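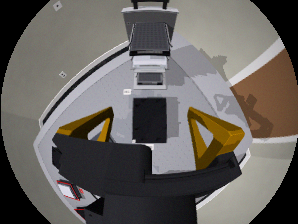 Wrist view in the simulator, gripper open over the black plate.

I've been collecting demonstrations in simulation for a few weeks now, and I promised Jade Kettle I would write down how it is going before I forget the details. So these are my notes as of 10/7/20.

The project is called Flitumau. The goal is a policy that can pick up a flat plate and load it into the equipment on the bench, working from the wrist camera and the joint readings. Before it can learn anything it needs examples, and for now those examples come from me, driving the simulated arm by hand.

I have 318 episodes saved. The target is 1000. An episode starts with the arm at a random pose over the table and ends when I press the save key or the discard key. Of the 318, I marked 85 as poor and moved them to a separate folder. I haven't deleted them. Liudmyla Pylypenko thinks they could be useful later for training a success classifier, and disk space is cheap.

Most of the poor ones have the same problem. I came in too low, one finger touched the plate before the other, and the plate turned a little. I could usually fix it, but the fix takes a while and the recording ends up full of small back and forth moves. The first policy I trained copied those moves very well. It would hover and wiggle and never close.

The wrist view is wide, with black corners where the round image stops. Both fingers are always in it, and they take up a lot of space. I thought about cropping them out. Liudmyla talked me out of it, and I'm glad she did. With the fingers in view, the model can see how the gap lines up with the plate. I ran one small test with the crop and one without, same episodes, and kept the full image.

Shadows were the other surprise. In the first batch the light never moved, so the gripper's shadow always fell on the same side of the table. I suspect the model was using it as a height gauge. I now change the light direction at the start of each episode. There are 16 light setups. I also shift the table colors slightly, but I can't say yet if that does anything.

A few settings for anyone who wants to compare:

I record the action I send, and I also record the position the arm reaches. They are not the same when the arm is moving fast.

I drop frames at the start where nothing happens. Pauses in the middle stay in.

File names include the light setup and the plate offset. I did not do this at first and had to go back and redo the early ones.

I save every session to the Ackroyd drive and copy it to my own machine before I close the simulator. I lost one session in February and don't want to do that again.

My hands get tired after an hour or so, and the episodes get worse when that happens. I stop there now. At this pace 1000 will take a while. Jade has offered to take some shifts, which would also give the data a second driving style. Next I need to write up the controls so she can start.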